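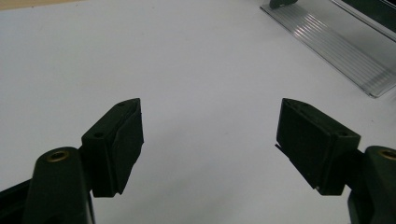 Figure 2. Two dark green gripper fingers, spread apart over a white tabletop.

4.1 How claimants described the first offer

We were very fortunate in the people who agreed to talk to us, many of whom had not spoken at any length about their injury claims before, and who were kinder with their time than we had any right to expect. Letters went out in May to 170 people who had settled a workplace or road injury claim through one of the advice centres in Trnka, and 100 of them wrote back (several with long notes in the margins, which Haddad and Thakur read in full).

What comes through most strongly is how early the first offer arrived. One man, a warehouse packer with a broken wrist, was offered 3,000 euros while he was still in plaster, and he told us he very nearly signed because the rent was due. Others spoke of feeling rude if they asked for more time. Those who had seen a solicitor beforehand tended to wait, though they did not always find the waiting easy, and we would gently caution against reading too much into their larger settlements, as their injuries were often more serious to begin with.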